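Stamping desk: your questions

Will the arm take my job?
No. Hours stay as they are till March at least, and the 2 of you on the desk keep your contracts. After that we talk again, all of us, with Bodnár in the room.

So what does it do?
Stamping. Picks up the stamp, red ink pad, presses. Folding, checking and packing stay with people. 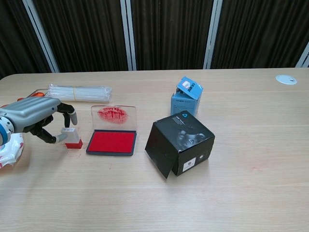 Mayu Sakamoto wrote back after the first draft of this page that stamping was the easy bit of her day, the bit where she could rest her head, and now it's all checking. Fair point. We've put in an extra 10 minute break mid-afternoon, tell us if its not enough.

How many does it get through?
1252 last month, 23 of them redone by hand. Smudges mostly.

Who sorts it out when it stops?
Whoever's on the desk presses stop, then rings Dostunow. Don't pull at the fingers. Don't try and free the stamp yourself.

Do I need training?
Yes, half a morning. Evaristo Costa has the sign-up sheet. Paid, obviously.

Is it recording me?
Cameras are for the table. Nothing gets used for apraisals, that's in writing, ask for a copy.

Can I go back to stamping by hand?
For Maka orders, yes, those are still all done by hand. Swap with someone if you like.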